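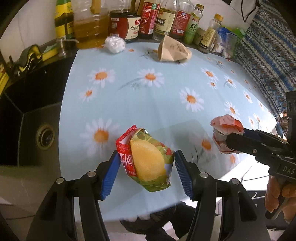 Week 6: Snack packaging and the household bin

Most of what gets said about snack packaging is said by people selling either the snack or the bin. The soft plastic wrapper is the hard case, and we'll spend this week on it. Take two crinkled packs on a daisy tablecloth, one olive green and red with a big golden-yellow shape on the front, the other pink, white and red and well crumpled. Ask a room of adults which bin each belongs in and you'll get three answers, all given with confidence. The colours tell you what the maker wants you to feel about the food. They tell you nothing about what the film is made of.

Reading for this week: the Albridge household waste report, sections 2 and 4. Skip section 3, which is mostly photographs of smiling councillors.

The Albridge numbers

The report says 2,788 households were asked to sort their snack wrappers into a separate bag. Of these, 1,963 sent a bag back. The report calls this "strong community behaviour change". I'd call it people returning a bag. Before Tuesday's tutorial, consider:

- The trial ran for 6 weeks. What would you expect in week 30?
- Households signed up by answering a letter. Who answers letters from the council?
- Nobody weighed what was left in the ordinary bin. Why does that matter?

The scrunch test

You will have heard that if a wrapper springs back when you scrunch it in your fist, it's plastic, and if it stays scrunched, it's foil. As a kitchen rule it's fine. As evidence it's poor. Many shiny packs are plastic film with a very thin metal coating, and they behave differently depending on how thick the film is and how many times they've already been crushed. A pack from the bottom of a school bag has had its test done for it. The Bidmont leaflet prints the rule in large green letters and gives no source. I wrote and asked for one in October and am still waiting.

Claims on the pack

Lino Testa's handout on labelling (in the course folder) separates claims about the material from claims about what happens to it. "Can be recycled" is the first kind. It doesn't say that anyone near you will do it. Keep the two apart in your written work. I take marks off when they're blurred.

For the tutorial

Bring two empty wrappers, rinsed or wiped out, from different makers. Write down every word on each that refers to disposal, including the small print under the seam. If there's none, write "none". Please don't buy something specially, and no glass jars this time.

The Ferri and Skokari case studies have moved to week 8.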